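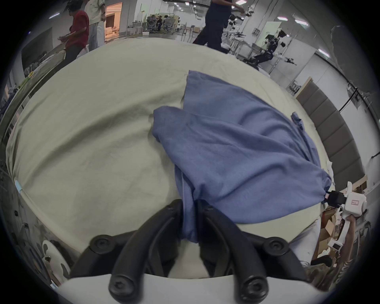 Na minha opinião, damos pouca atenção aos dedos da garra. Fala-se muito do software, e o parafuso fica esquecido até ao dia em que o tecido escorrega.

Na oficina da Presten trabalhamos com garras manuais de dois dedos, presos por parafusos de cabeça redonda. Com roupa, o erro aparece depressa: se um dedo tem folga, a ponta já não encontra a outra e o pano foge pelo canto. Em maio revimos 66 garras, e em 7 delas a folga era visível sem instrumento.

O meu colega Kibet Sang defende que se deve trocar os dedos a cada 2.000 fechos. Eu não concordo totalmente. Um número fixo é cómodo, mas prefiro que a pessoa que usa a garra faça a verificação de manhã, com uma tira de pano e a chave na mão. Demora mais de 90 segundos e parece tempo perdido. Para mim é a parte mais séria do dia.

Também peço que não se aperte demasiado. O parafuso forçado estraga a rosca, e depois a reparação custa uma tarde.

Valentyna Kravchuk

Pesquisar no site Pesquisar

Artigos recentes
Calibrar a célula Arkurov depois de uma mudança
Wanyama: peças de reserva que vale a pena ter
Lubrificação no braço Davden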